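Sovo open day – who went?

brackenfold
28 August 2021
Just back from the Sovo open day in Prilanport and I'm still buzzing! Two hours on the bus each way and worth every minute. The laundry demo was my favorite by far – I stood there through 19 rounds of it.

Midtbø_fan
Went in May when they did the one in Bralau. Fun, but slow. My kid can haul laundry faster than that.

kettle451
Slow is fine by me. I'd like to know if it copes with a normal messy load. Demos always use neat little towels.

brackenfold
@kettle451 The laundry demo had no neat towels when I was up front. They let people call out what to try next, and the staff were great about questions. My shot has a red jersey all bunched up in the basket, with a gripper at each end by the handles. I'd call that a normal messy load!

Midtbø_fan
One jersey is a load? Come on. Still, I'd go again – is there another date?

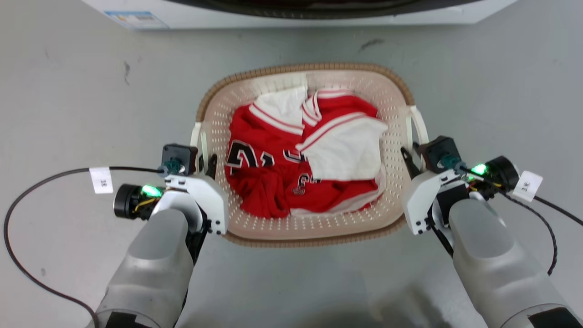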